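3. Materials and starting states

3.1 The cloth

Household towels are harder to describe than most items in a linen cupboard. A bed sheet can be given a size and a thread count and the reader has a fair idea of how it behaves. A terry towel has a looped pile on one or both faces, and the pile changes how the cloth slides, how sharp a fold it will hold and how high it stands when it is dropped. Earlier work on folding time has mostly used flat-woven napkins and tea towels, where a crease stays where it is put. We wanted a cloth that resists creasing, so the main set of trials used a plain tan towel with a soft pile and no printed pattern.

Color mattered more than we expected. In pilot sessions held in August, raters who scored the heaps from photographs had trouble finding the edge of a white towel when it overlapped itself. Tan gave them enough shading in the creases to tell a fold from a hem.

3.2 The surface

All trials took place on a table covered in green felt. Felt grips the underside of the cloth, so a heap tends to keep its outline while the upper layers are handled. On a bare tabletop the whole heap can travel, and a rater then has to separate movement of the towel from change in its shape. The felt was brushed between sessions but not stretched, and small wrinkles in it were left alone.

3.3 Heap types

We sorted starting states into two types. A low heap has no part standing clearly above the rest. A peaked heap has at least one raised fold, with the remaining cloth lying flatter to one side. Figure 2 gives a peaked heap with the raised part at the left.

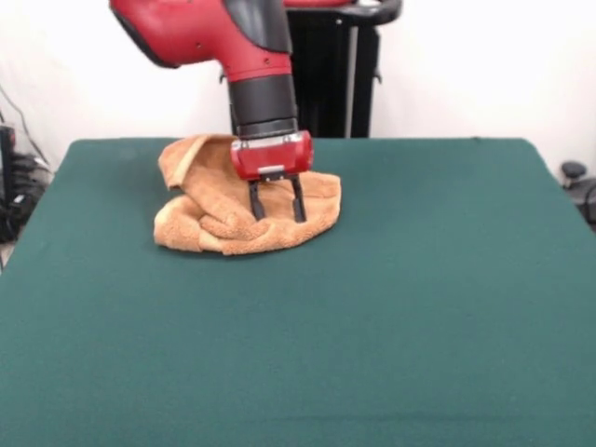 Fotini Kyriakidis
Lead author, Textile Handling Group, Grevard

Figure 2. Tan towel on green felt, peaked heap. The flatter cloth runs to the right and ends in a curved edge.

The distinction is a coarse one. Many heaps fall between the two types, and our first scoring sheet had a third type for these. It was dropped after the pilot, when the two raters agreed on it less often than on either of the others. Heaps that could not be placed were scored by both raters together and given whichever type they settled on. The full set came to 709 heaps, each with a type, a short note on where the highest point lay and a note on any corner that could be seen.

Corners deserve a separate word. A person who picks up a towel to fold it usually looks for a corner first, and then runs a hand along the hem to find the next one. In a peaked heap a corner may stand up free of the rest, or it may be rolled under and out of sight. Raters were told to mark a corner only when both of the hems that meet at it could be followed for a short way.

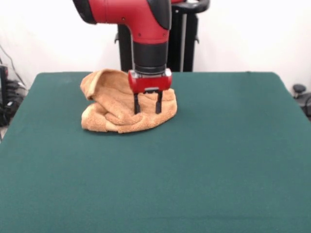

Thick pile makes this rule harder to apply. A rolled edge of terry can look very much like a hem, and a soft fold near the border of the heap can look like a rounded corner. Stamatia Stamatopoulos, who acted as second rater, kept a list of such cases, and the 21 entries on it were scored again at the end without reference to the first scores. Most disagreements came from folds that curled over themselves — the cloth hides its own hem there, and a rater can only guess which face is up.

We made no attempt to measure the height of a heap. A ruler beside the cloth was tried and given up, as the pile compresses under the lightest touch and the reading depends on who takes it. Height is treated below only as a ranking within a session.

The towel was shaken out and dropped again between sessions. It was not washed during the main set, and any flattening of the pile from repeated handling is therefore part of the results reported in Section 4.

Last updated: 15 Dec 2020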